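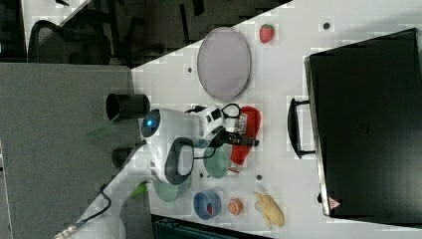
Zevis relabeling

Zevis relabeling is a method for training robot arms from recorded attempts that did not do what they were meant to do. An attempt that failed at its assigned instruction is given a new one that matches what the arm did, and is then used as if it were a good example. A recording made under "put the bottle on the plate" that ends with the bottle next to the bowl becomes a recording of "put the bottle next to the bowl." The method was developed at the Fosberg laboratory and takes its name from the software used for the labeling. Its supporters describe it as a way to get more training data from the same hours of robot time. Whether it does more than that is disputed.

Background

Similar ideas are older than Zevis. Learning from the goal that was reached, in place of the goal that was set, had been used in reinforcement learning for years, mostly in simulation. The claim made for Zevis is narrower: that free-form written instructions can be swapped after the fact on a real, cluttered table, with little loss in quality. Critics have questioned how much of this is new and how much is a change of name.

Procedure

A single arm with a gripper works above a white table. The objects are of the kitchen sort, such as a squeeze bottle, green bowls, a large plate, a cup and small pieces of fruit. They are moved by hand between attempts. The instructions concern one object at a time. When an attempt ends, the software proposes a new sentence from the first and last camera views, and a human labeler accepts or edits it. Attempts in which no object moved are thrown out.

The original report does not say how many proposed sentences were edited, or how many attempts were thrown out. Both numbers would be needed to judge the cost of the method.

Reported results

The Fosberg report gives a success rate of 60 percent over 100 test attempts for an arm trained with relabeled data. The comparison arm, trained only on attempts that had succeeded the first time, did worse, but its figure appears only in a bar chart without a printed value. The report calls the gain "substantial."

Several features of the test weaken that word. The relabeled arm was trained on a larger set of recordings, so the effect of the new labels cannot be separated from the effect of more data. Success was judged by members of the same group, who knew which arm they were watching. No repeat training runs are reported, although results of this kind can shift a good deal from one run to the next.

Attempts to repeat the work

As of 2021-11-02, there had been 2 outside attempts. The Nzioka group used its own table and objects and matched the amount of data on both sides. It found a small difference in favor of relabeling, within the range it saw between runs of the same setup. The Ullel project reported a clearer gain in April, but it had rewritten many of the sentences by hand. Its result may say more about careful labeling than about the software.

Criticism

The most common objection concerns what failed attempts contain. An arm that knocks over a cup while reaching for a bowl can be relabeled as having followed the instruction "tip the cup," and the arm is then taught a clumsy motion as a correct one. The Fosberg report mentions this in one sentence and says that such cases were rare, with no count.

A second objection is that relabeled instructions drift toward what the arm already does. Short pushes and drops near the starting point are overrepresented, while placements that call for a long reach stay scarce. The Nzioka group saw this in its own data. Fosberg has replied that the labels can be rebalanced, but has not published a test of that step.

See also

Imitation learning
Goal relabeling
Evaluation of robot manipulation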